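Vidwood Lettings and Sales
Move-in inspection checklist, with my comments
Property: upper flat, 64 Grurnside, Lilthorpe
Inspected by Cristóvão Esteves, 15 May 2021

I love doing these! An empty flat tells you so much once the sofas have gone, and this one is a cracker. Buyers, please read the comments as well as the ticks, the good stuff is mostly in there.

ENTRANCE AND STAIRS
Front door closes and locks: Yes. Lovely solid door, and the key turns like butter.
Handrail firm: Yes, top to bottom.
Stair carpet: Loose on the third tread. Needs a new gripper rod before anyone carries a wardrobe up.
Smoke alarm, landing: Tested, very loud. Sorry to downstairs.
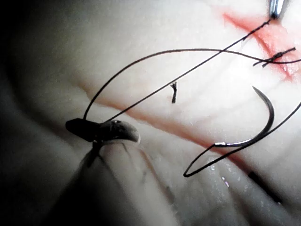
KITCHEN
Heat alarm: Tested, fine.
Sockets near sink: Good distance away, no cracks in the plates.
Gas hob: Left side rings light first time. Back right is slow, so ask for it to be looked at with the boiler service.
Boiler: Last serviced in January, paper copy in the drawer under the kettle shelf.
Under the sink: Dry on the day, with an old tide mark on the back panel. I ran both taps for ages and got no drips at all, which cheered me up.
Extractor: Works on both speeds. Filter wants a good soak.

BATHROOM
Extractor fan: Works, runs on nicely after the light goes off.
Sealant round bath: Gone black at the tap end. Cheap job, do it early.
Hot water: Came through quickly and the pressure is brilliant for a top floor.
Window lock: Key missing. Seller is having a look for it. 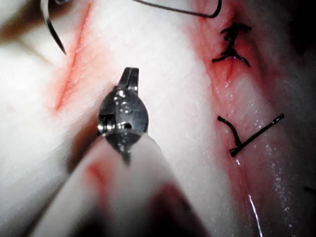

LIVING ROOM AND BEDROOMS
Windows: All open and shut. The big bay sash is a joy, original cords replaced by the Châu family when they bought the place.
Restrictors on bedroom windows: Fitted in the back bedroom, none in the front. To be added.
Damp meter: Normal everywhere except low down on the chimney wall. Open up the vent and test again after 30 days.
Floorboards: One springy board by the radiator, otherwise sound.
Radiators: All warm top and bottom apart from the front bedroom, which needs bleeding.

METERS AND OUTSIDE
Electric reading: 1,110
Water reading: 346
Fuse board: Modern, labelled, test button trips as it should.
Rear gutter: Grass growing in it, quite a healthy crop! Clear before autumn.
Bin store: Gate latch stiff, a drop of oil will do.
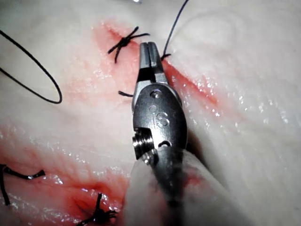 Close view of a metal instrument engraved "iS", with black sutures.

TO SORT BEFORE KEYS
Stair rod, front bedroom restrictors, bathroom window key.
Everything else can wait until you have unpacked. Ring me at the Vidwood office if the seller's side goes quiet on any of it, and I'll chase.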